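# Kapitel 5: Das Regiebuch als Arbeitsdokument

Das Regiebuch verzeichnet den jeweils gültigen Stand einer Inszenierung. Es enthält den Spieltext in der gestrichenen Fassung, die Gänge der Darsteller sowie sämtliche Einsätze für Licht, Ton und Maschinerie. Von der Textausgabe ist es streng zu unterscheiden.
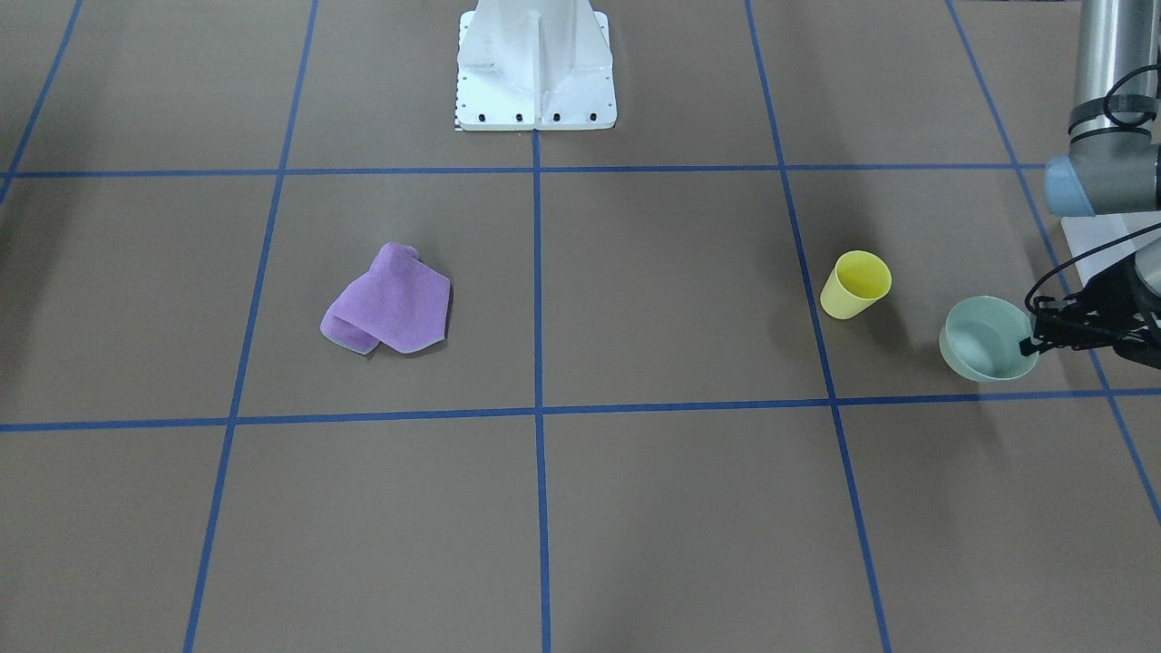

*Von M. Dizon*

## 5.1 Aufbau

Üblich ist die durchschossene Form: Jeder Textseite steht eine leere Seite gegenüber. Die Textseite trägt Striche, Umstellungen und Betonungszeichen, die Leerseite die Gänge. Verweisziffern verbinden beide Seiten und beginnen auf jeder Doppelseite neu. Ein Regiebuch mit 100 Doppelseiten kann auf diese Weise 800 Einträge aufnehmen, ohne dass mehrstellige Verweise die Lesbarkeit beeinträchtigen.

Eingetragen wird mit Bleistift. Tinte ist der Abschrift nach der Generalprobe vorbehalten.

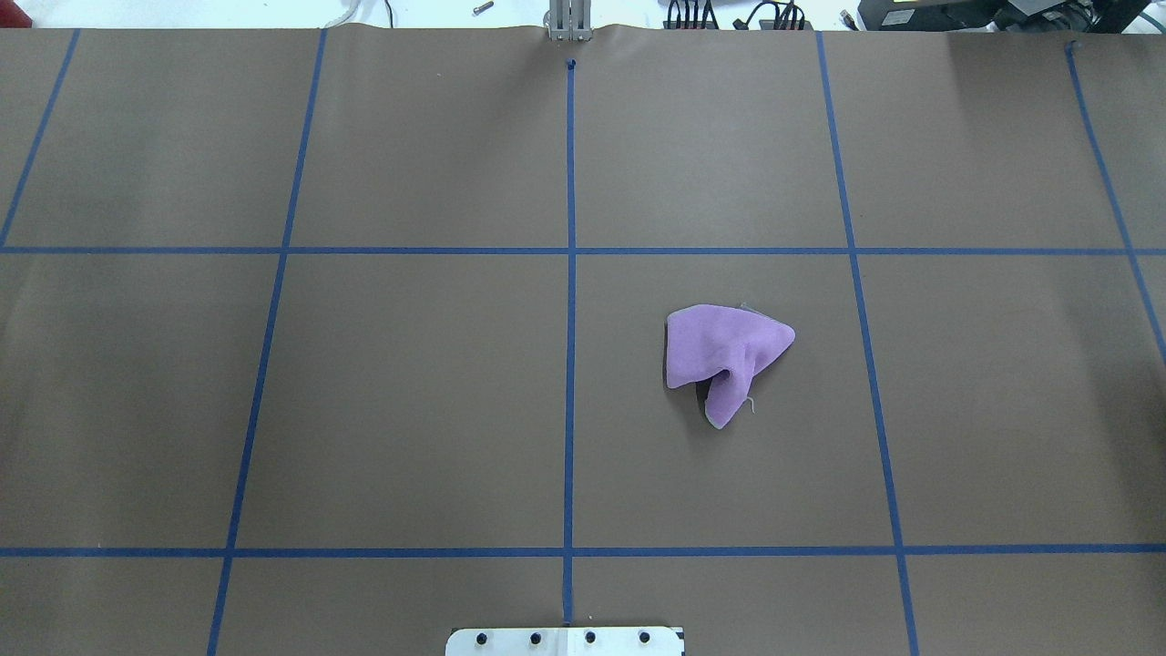 **M. Dizon**
Fachautorin für Theaterpraxis

## 5.2 Notation der Gänge

Ein Gang wird durch vier Angaben bestimmt: Figur, Ausgangspunkt, Zielpunkt und Stichwort. Figuren werden mit höchstens drei Buchstaben abgekürzt. Rechts und links gelten im deutschsprachigen Raum in der Regel vom Zuschauerraum aus; in der englischen Praxis ist die Sicht des Darstellers maßgeblich. Bei Gastspielen ist die verwendete Konvention auf dem Vorsatzblatt zu vermerken.
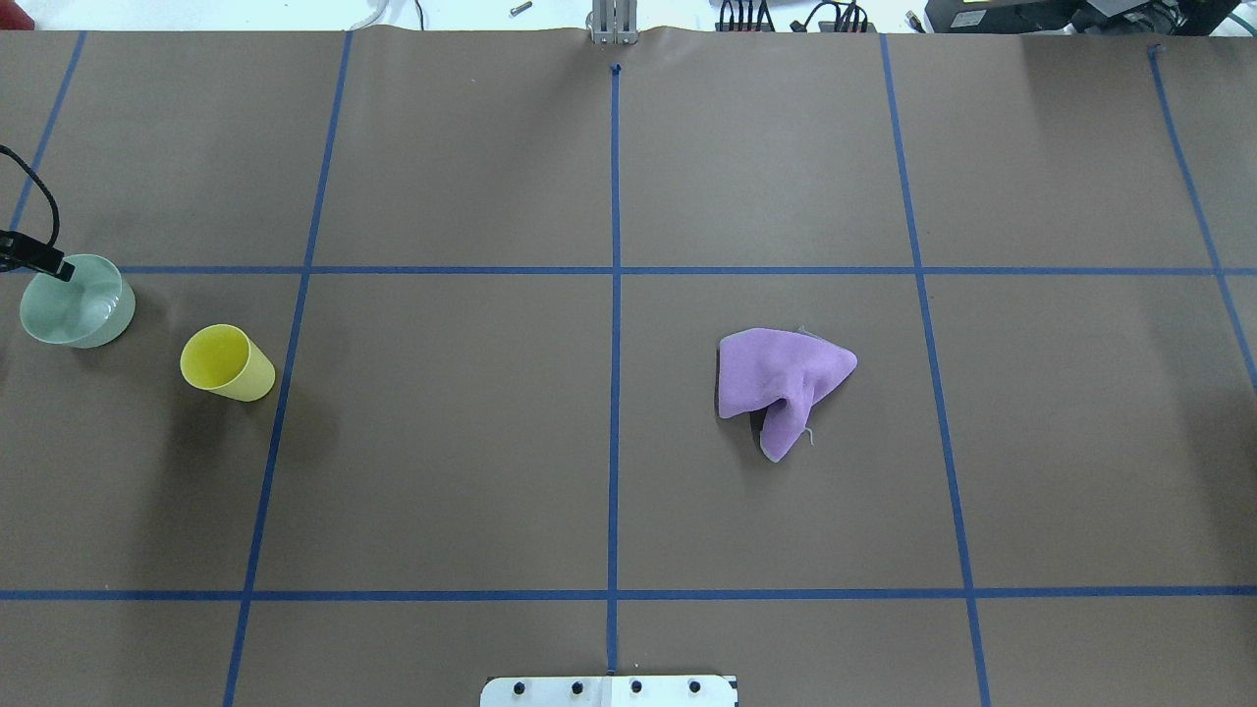 *Abb. 5.1: Braunes Papier mit Raster aus blauem Klebeband*

Fällt ein Gang mit einer Replik zusammen, steht die Verweisziffer vor dem ersten betroffenen Wort. Beginnt er in einer Pause, steht sie zwischen den Repliken. Bei Versdramen ist zusätzlich anzugeben, ob der Gang das Versende überschreitet (vgl. Abschnitt 5.4).

## 5.3 Striche und Fassungen

Striche werden eingerahmt und diagonal durchgezogen; der Wortlaut bleibt lesbar. Bei einer Spielvorlage von 3.000 Versen ist mit mehreren Strichfassungen zu rechnen, die fortlaufend gezählt und im Kopf jeder Seite genannt werden.

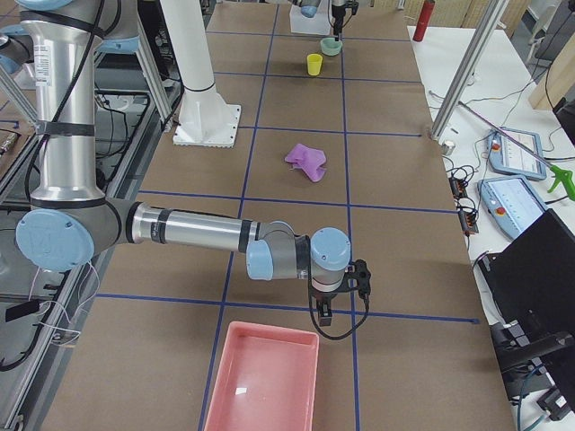

*Abb. 5.2: Roboterarm mit Zweifingergreifer über gerasterter Arbeitsfläche*

Wird ein Strich aufgehoben, erhält er am Rand den Vermerk »auf« mit der Nummer der Fassung. Radiert wird nicht. Die Souffleuse übernimmt Änderungen vor Beginn der nächsten Probe in ihr eigenes Exemplar.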